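Visit report: records boxing session, Claser document services, Oteo building

Filed under: site visits, paper storage

Claser runs its records work from an ordinary open-plan office. I visited in April to look at how loose paper gets from a desk into a box that can be shelved and found again. Dewanti Hartono, who manages the boxing floor, took me through it. Mélanie Marchand from the Lagos office was on the same visit and asked most of the questions on retention periods, which I leave to her own report.

The floor has 43 desk positions. The desktops are white, with a fabric partition at the back and curved translucent dividers between neighbors. Cable access is through a covered tray set into the desktop. The cover sits level with the surface, so a box can be pushed across it without catching. This matters more than it sounds, as a full box goes over that spot several times in a shift.

Sorting and boxing are done at adjacent desks. Sheets are numbered by hand before they are grouped. Claser tried printed labels first and dropped them, as the labels lifted when sheets were fed through the scanner. A handwritten figure in a clear part of the page costs nothing and survives the feeder.

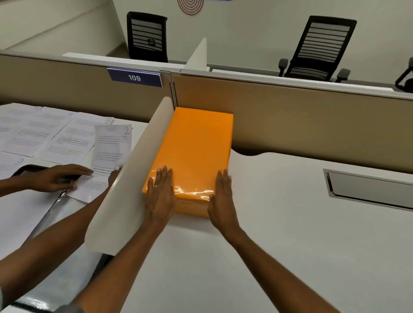 Numbered sheets left of the divider, orange box against the partition on the right.

The sorting rule is short. Numbers are assigned in the order the sheets arrive, and the group is put in sequence only when it is complete. A gap in the sequence goes on the query list, and the group waits. Hartono put the query rate at 6 groups per shift, most of them cleared by the sender the same day.

Creased sheets are flattened by hand before scanning. There is no press. I asked whether one had been considered, and the answer was that it would take up a desk and save very little time.

The storage box is a two-part design supplied by Uson: a deep base and a separate shallow lid, both in corrugated cardboard with an orange outer finish. The base has handle cutouts. Bases and lids arrive flat on separate pallets and are folded on the floor. Lids with a badly seated flap are taped on the inside, where the tape does not rub against the next box on the shelf.

A contents sheet goes in before anything else. It lies in the base, so that if a lid is lost or swapped the box can still be identified. Claser keeps a second copy in the register. Marchand pointed out that a sheet at the bottom is the last thing anyone finds when looking for it – a fair point. Hartono's reply was that the register is the first place to look, and the sheet is there for when the register is wrong. 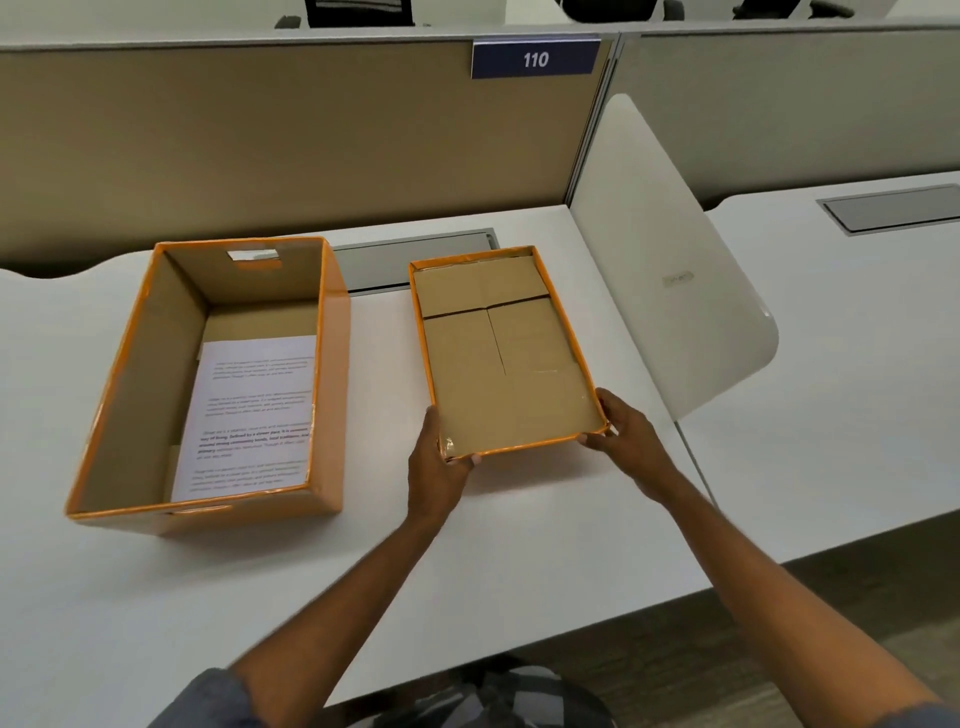

Lids and closing

The lid is checked at its corners before fitting. A corner that has opened will ride up on the base and the box will not stack. The operator then lowers it evenly and presses along both long sides. Tape is not used on the outside of a closed box, and Claser's reasoning is that taped boxes get cut open and then have to be replaced.

Closed boxes are kept lengthwise on the desk, with the short end toward the operator. The cutout is then at the near end, and the box can be drawn forward and lifted without turning it. Shelving follows the same orientation. Each bay takes 396 boxes, stacked no more than 4 high – the limit is set by the lid and has nothing to do with the shelf rating.

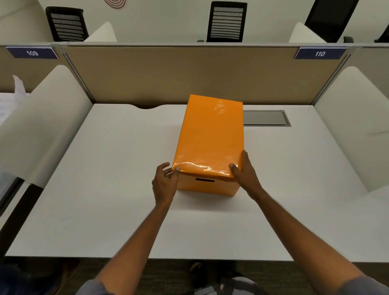

Orange box lengthwise on the desk, slot at the near end.

The glossy finish wipes clean and resists scuffing better than the plain brown boxes we use. It also reflects the ceiling lights, and pencil does not take on it. Claser marks the shelf edge and leaves the box unmarked, which I would not copy without a reliable register behind it.

Points to follow up: unit price for the Uson base and lid bought separately, minimum order, and whether the lid fits our existing shelf spacing. I have asked for two flat samples of each part.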